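Ticket: hallway heater keeps dropping offline, Meltside thermostat
Status: open again
Site: Fullham, ground floor flat
Priority: was low, now medium (cold)

First report
Thermostat in the hallway loses the wifi most nights. Screen says NO LINK, heat goes off and stays off. App says "last seen 2 hours ago" or something like that. Power cycle brings it back, then gone again by morning. Router is a Tremlow, the flat black one, in the bedroom closet. Firmware on both is whatever they shipped with, havent touched it.

8:15 am
Rebooted router. Thermostat came back in a minute or so. Set it to 21 degrees C to keep it simple. Leaving it.

Evening
Down again. Did the following:
- pulled thermostat off wall plate, waited, put it back – came up, joined, fine
- turned off the schedule in the app, in case it was the schedule
- checked batteries, new ones in anyway
- moved router to top shelf of closet
Signal bars on the thermostat went from one to 2. Not great.

Next morning
Still up at 6. Down at 7:40. So not just overnight. Schedule was off so its not that.

Reply from support
Thanks for the details. Please split the Tremlow into separate 2.4 and 5 names, the Meltside only does 2.4 and can get confused when they share one. Also tell us what is between router and thermostat – walls, metal, big appliances, mirrors. Photos of the area are fine.

My reply
Split the networks, thermostat is on the 2.4 one now. Between the two: bedroom wall (plaster), closet door, then the hall. Water heater cupboard is on the other side of that wall, might matter?

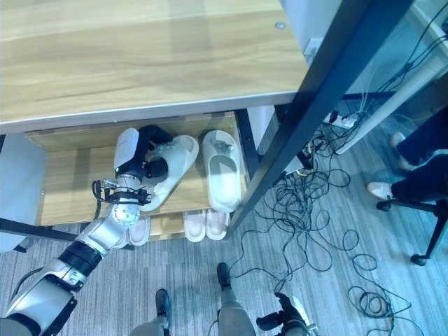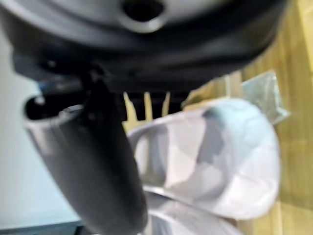
Attached: 2 photos, first one has the shoe shelf with the slippers.

Reply from support
Got them. The water heater tank is a likely problem, a full tank blocks 2.4 pretty well. Can you try the router outside the closet for one night? Also please set the channel by hand to 1, 6 or 11 and not auto. The Tremlow hops channels when it sees a lot of neighbors and the Meltside is slow to follow.

Update
Router on the bedroom dresser, cable only just reaches. Channel 6. Three bars now. Stayed up all night, stayed up all day. Closing this.

Reopened, four nights later
Down again, 3:10 am going by the app. Same NO LINK. BUT router log had something this time, so pasting the useful part:

03:09 lease expired client MELTSIDE-HALL
03:09 dhcp request, no offer
03:10 client dropped

Lease table was full of old junk, phones that havent been here since October. Lease time was at 1,000 minutes, no idea who set that, maybe the default. Cleared the table, gave the thermostat a fixed address, lease time now one day.

Reply from support
That fits. Fixed address should sort out the lease part. Please also install the Iordache patch on the router, it's in the beta list under Advanced, and it fixes a bug where expired leases are not released. Save your settings first, it sometimes resets the wifi names.

Update
Patch is on. It did reset the wifi names – had to join the thermostat again from scratch, took around 8 tries, the setup screen times out before you can type the whole password. Would be nice if that was longer. Fixed address survived.

Still to do
- leave channel at 6, dont touch
- longer cable for the router, or a shelf nearer the door
- turn schedule back on once its been up for a week
- ask support why the heat goes off at all when the link drops, surely it should hold the last setting??

Leaving ticket open til the week is up.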